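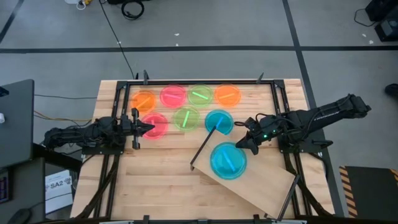

So I've been back from Aranda for a while now and I still haven't told you about the soup. Everyone asks about the lamb (yes, we had the lamb, yes, it was lovely) but the thing I keep dreaming about is a bowl of garlic soup that I very nearly didn't order!

We'd got in late, it was tipping down, and the only place with its lights on was a tiny bar up a side street. I was after chips, if I'm being truthful. But the owner, Purificación Moya, took one look at my soggy shoes and told me I was having the soup. You don't argue with a woman like that.

It came in a brown clay bowl, far too hot to eat, with a poached egg wobbling in the middle and great lumps of yesterday's bread that had gone all soft and silky. Smoky paprika, loads of garlic, a bit of ham. I burnt my tongue and carried on regardless. Ibrahim had ordered a salad, poor man, and spent the whole meal reaching over with his spoon until I moved the bowl.

We went back the next night. And the one after that.

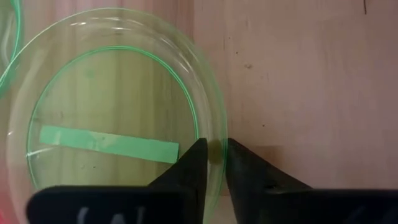

Naturally I've been trying to make it at home ever since, and my first go was a disaster. I let the garlic go too brown and the whole pan tasted like a bonfire. For the second I used 14 cloves, sliced thin and cooked really gently in plenty of olive oil, and took the pan off the heat before the paprika went in (it catches in seconds, ask me how I know). Then 400 grams of stale bread torn up by hand, enough stock to cover it well, and 20 minutes of quiet bubbling. Eggs in right at the end.

The bread matters more than I'd thought. Sliced white turns to wallpaper paste. I got a proper crusty loaf from the bakery in Clarnwood, left it out for two days, and that was so much closer. Still not hers, though. I think she uses a sweeter paprika than mine, and I was too busy eating to ask.

Ibrahim says we'll simply have to go back and find out, and he's already looking at flights for September. I'm having the last of batch two for lunch today, with an extra egg on top.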